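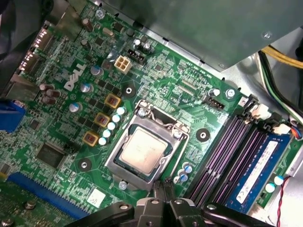

15 Feb 2018
By Heriberto Gallegos

4. Holding time and the reuse of office desktops

4.1 Definition of holding time

Holding time is defined as the interval between the day a desktop computer is withdrawn from a desk and the day it is entered in the intake log of a receiving site. The interval covers storage at the owner's premises, any period in a shared warehouse, and transport. It does not cover the wait between intake and inspection, treated separately in Section 5. Where the owner recorded only the month of withdrawal, the first day of the month was used. This choice lengthens the estimated holding time for the affected machines, and the effect is examined in Section 4.4.

Owners in the study area seldom keep a single date for withdrawal. An asset register may show the day the replacement unit was issued, the day the old unit was removed from the network, or the day it was written off for accounting purposes. These dates can differ by several months. We used the network removal date where it was available and the issue date of the replacement in all other cases. Write-off dates were not used. They follow the fiscal calendar of the owner and cluster heavily in January, a pattern unrelated to when a machine left service.

4.2 Sample

The intake logs of 16 receiving sites in the Briltdale and Elesness districts list 2,751 desktop computers. Of these, 1,994 could be matched to an owner record by asset tag or serial number. Matching failed most often where tags had been removed before shipment. A further group of matched machines had an intake date earlier than the stated withdrawal date. These were treated as recording errors and dropped, leaving 1,904 machines for analysis.

Matching was done in two passes. The first pass accepted exact matches only. The second allowed one character to differ, provided that the owner and the model line agreed. All second-pass matches were read by hand. Laptops, thin clients and all-in-one units were left out, as their batteries and displays bring them under different handling rules in the two districts.

Figure 4. Interior of a desktop unit with the processor socket load plate open.
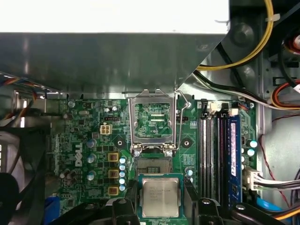 Three outcomes were coded for each machine: reuse as a whole unit, reuse of parts, and material recovery. A machine was coded as reused whole if it left the site under its own serial number, even if memory or storage had been replaced. It was coded as reused for parts if at least one part was entered in the site's parts stock and the remainder was sent for shredding. All other machines were coded as material recovery. The codes are exclusive and were assigned from the outbound log without reference to the holding time.

Sites in the Tlapale group use the Wovia inventory package and record outcomes by part. The remaining sites keep a paper form or a spreadsheet with one line per machine. For comparability, the part-level entries were collapsed to the three outcomes above. Some detail is lost in this step, mainly for memory modules, which are often pulled from one machine and fitted to another on the same bench.

4.3 Results

Whole-unit reuse falls as holding time increases. The decline is steep in the first year and flattens after that. Part reuse moves in the opposite direction over the same range, so that the share of machines with any form of reuse drops more slowly than the whole-unit share alone would suggest. After the second year both forms decline together.

The pattern holds when machines are grouped by age at withdrawal, although the older groups start from a lower level. It also holds within the larger sites taken one at a time. In the smaller sites the number of machines per interval is too low to support a separate reading.

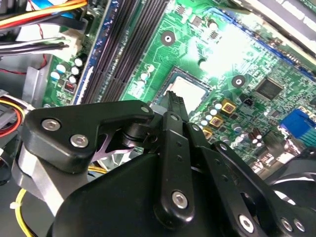
4.4 Sensitivity and limits

Replacing the first day of the month with the last day, for owners that recorded only the month, shifts the curve slightly and leaves its shape unchanged. Dropping the second-pass matches has a similarly small effect.

Two limits remain. Owners that store machines for long periods may also maintain them less well while in service, and the logs do not allow the two effects to be separated. In addition, site managers can decline a shipment before intake. Declined machines do not appear in the logs at all. If older stock is declined more often, the estimates for long holding times are too favorable.

This site uses cookies to remember your reading preferences. By continuing to browse you accept their use.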